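Chapter 25
Going to See the Robot

What this chapter covers
How to prepare for a demonstration
What to look at while the thing is moving
What to look at while it isn't
How to write up a visit so that someone who stayed home can use it

Key terms: demonstration, reset, teleoperation, autonomy, trial, intervention, success criterion

25.1 The oven in Room 1532

Sooner or later, anyone who studies automation is invited to come and look at some. The invitation usually arrives in March, when laboratories remember that they have sponsors, and it usually promises refreshments. You will be given a sticker with your name on it. You will stand behind a line of tape next to a person who read an article once. Then a machine that cost more than your education will spend a long time approaching a toy hamburger.

This chapter is about how to get something out of that experience.

The visit we will use throughout took place at Hidine, a mid-sized company that builds control software for robot arms and opens its doors to the public one afternoon a year. Our class went as a group of 44, which was more than the elevator had been designed to think about. The demonstration was called Clukley. No one could tell us what the name stood for, and the engineer who had chosen it had since moved to Nikzad, one floor down and in direct competition.

The task had been written on a card taped to the door of Room 1532: put the food in the oven. Five minutes earlier, in the lobby, we had been shown a film in which a robot walked through a forest at dawn with a cello playing. The card was a relief after that. A toaster oven is something you can have an opinion about.
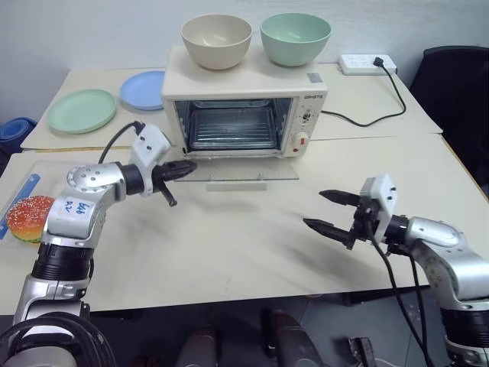
The first thing to write down on any visit is the task as stated, word for word, before you see anything move. Tasks have a way of shrinking during a demonstration. "Prepare a meal" at the front desk becomes "heat a sandwich" in the hallway and "transfer an object" by the time you reach the tape. There is nothing dishonest in this. Each person who repeats the task knows a little more about the machine than the last one did, and describes it accordingly. If you wrote down only the final version, though, you have lost the most interesting measurement of the day.

The second thing to write down is what has already been done for the robot. On our visit the oven door was folded all the way down well before anybody touched a keyboard. Opening an oven door is a hard problem. It has a hinge, a spring and a strong preference about the direction in which it is pulled. Starting with the door open removes that whole problem and leaves a different one, which is getting a gripper past a glass flap that lies exactly where you would like to put your wrist. Both are respectable problems. They belong in different rows of your notes.

The same goes for the food. A toy hamburger keeps its shape, leaks nothing and can be dropped in the morning and again in the afternoon. A real one is a stack of unrelated objects held together by optimism. When a laboratory uses a toy, it is choosing to study reaching and grasping first and lunch later. Say so in your report and move on. Students who devote a page to the fact that the burger wasn't real tend to run out of room for the grippers.

25.2 Who is driving?

At every demonstration there comes a moment when a visitor asks whether the robot is "doing it by itself." There are at least four honest answers, and the trouble is that all of them can be shortened to yes.

Under teleoperation, a person moves the arms from a distance, by means of a matching pair of arms, a handset or some other device. The robot contributes strength and patience. Under scripted control, the arms follow positions recorded earlier, and will go on following them with great dignity if you take the table away. Under shared control, a person chooses what to do and the software works out how to do it. Under autonomous control, the software takes in the readings from its sensors and decides on the next motion, for better or worse.

A single demonstration may go through all four in half an hour. Ours was scheduled for 30 minutes, and the schedule was a good deal more ambitious than the robot. Our hosts were open about which mode was which, and a sheet by the door listed them in order, with a blank column for remarks. By the time our group came in, that column contained the word "hm" in two different hands.

If your hosts aren't so forthcoming, watch the people. Someone who is teleoperating looks at the gripper and does not chat. Someone supervising an autonomous run looks at the gripper too, but with one hand resting near the stop button and an expression you may have seen on parents at swimming pools. Someone running a script looks at you.

25.3 The long middle

A surprising amount of any visit is spent waiting. The objects go back to their starting places, the software is restarted, a cable is looked at sternly. This is the reset, and most visitors use it to check their phones.

You should do the opposite. During a reset you can study the layout of the workspace at your leisure and ask yourself what it assumes. Where does the food start from, and is it always the same spot? Which arm is nearer the oven? If both arms have to work close together, what stops them from hitting each other? Is there anything on the table that plays no part in the task, and does the robot have to cope with it or merely ignore it? A clear plastic container, to take one common case, is easy for you and awkward for a camera, which tends to look straight through the sides and draw its own conclusions about where they are.

Time the reset as well. A robot that completes its task in one minute and needs six to be made ready again is, for the purposes of any kitchen you might open, a seven-minute robot. The brochure from Wimow, who had supplied part of the software and most of the balloons, gave a cycle time to two decimal places. It was silent on resets. Brochures generally are.
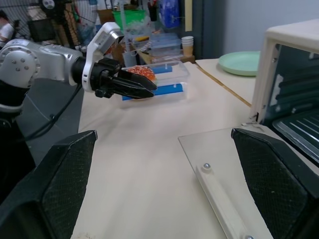
Chang-ho Son wrote in the margin of an early draft of this section that it was unfair to the people at the bench. A reset takes long, he argued, when it is done properly: each object returned to a known position, each run logged, the failed ones included. The quick resets are the ones to worry about. He had once timed a very quick one, and it consisted of deleting a file. He also wished it recorded that the refreshments at Hidine were good, and that the author had gone back for more.

Both points are accepted. A long reset with a clipboard tells you that somebody intends to count the trials afterward, and a laboratory that counts its trials will probably give you the number if you ask for it politely. So ask. "How many times have you run this, and how many of those worked?" is the best pair of questions a visitor can bring, and it should be asked as a pair. The first half alone gets you an impressive number. The second half alone gets you an anecdote.

You will also need to know what "worked" means. This is the success criterion, and it ought to have been fixed before the first trial. Does the food have to be on the rack, or will the oven floor do? Does it have to be the right way up? If a person nudges the oven half an inch with an elbow and the run then goes through, has the robot succeeded, or has the elbow? Most laboratories would record that nudge as an intervention and report the run separately. A few would thank the elbow privately and say nothing. On the page, the two practices look the same unless the criterion is printed beside the score.

25.4 Writing it up

A visit report has a short life, and it should be written the same evening, while you can still read your own handwriting. Begin with the task as stated and each version of it you heard afterward. Then give the starting conditions, the mode of control for each run you saw, the number of runs, the interventions, and the reset time. Opinions go last, under their own heading, where the reader can find them or avoid them.

Keep a firm line between what you saw and what you were told. "The right gripper opened" is something you saw. "The right gripper opened on noticing that the path was blocked" is something a cheerful person in a company fleece told you, and it may well be true, but it needs the fleece attached. In our set of reports, the most common error by some distance was verbs. Robots in student prose want, try, hesitate, realize and, in one memorable paper, sulk. An arm that stops in midair may be computing, may be waiting for a signal, or may have been paused by someone who wanted a sip of coffee. Write that it stopped, and for how long.

Sketch the bench as well, even badly. Note where the arms are mounted in relation to the table and mark what each one could reach. You will use the sketch in Section 25.6, where we work out how much room a two-fingered gripper needs to pass over an open oven door with an object in its grasp, and again in Chapter 30, where the object is soup.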